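What Is a Postmark?

When you mail a letter, the post office must show that the stamp is used. If not, a person could peel it off and use it again. So a machine prints ink lines over the stamp, and next to them a circle with the town and the day. This is the postmark.

Imagine a card sent from the town of Zarnport. In the circle you read ZARNPORT and 7/18/22. Now you know where the card began its trip — and when.
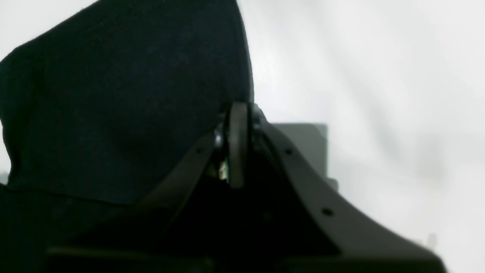

Why do some people collect postmarks?
Each one tells a small story about a place and a day. An old stamp on its envelope can be more interesting than the same stamp alone.

If you want to start, keep the whole envelope. Do not cut close to the circle, and do not put tape on it. A shoe box can hold 100 envelopes or more. In December many cards arrive, so it is a good month to look for new towns.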